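Brastdale Automation Group
Minutes of the April meeting, held at Deseck during the open day

The meeting opened at 10:15 a.m. The minutes of the last meeting were approved with one correction: the hall deposit is $294.

1. Open day

The host reported that 67 people had signed up for the day. Visitors would go through in groups of six. Members asked for a longer gap between groups, and the host agreed to try this after lunch.

2. Demonstration

Members moved to the kitchen area to see the arm handle foam blocks at the long table. Trirotier supplied the control software and Gashi the arm. Questions were held until the end.

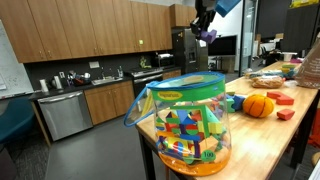 Purple block in the gripper, block bucket on the table. Photo: Deseck open day

Members asked how the arm deals with soft items. The presenter said grip force is set before each run and that foam is easier than plush. One member asked whether the arches and half-circles need different settings from the rectangles. They do not at present.

It was asked if the demonstration could be brought to the Brastdale library. Trirotier will reply in writing. Power and floor space need to be checked first.

3. Other business

The group agreed to pay $100 toward refreshments. The sign-in sheet will be kept with these minutes.

The meeting closed at 11:40 a.m. Next meeting in May, usual room.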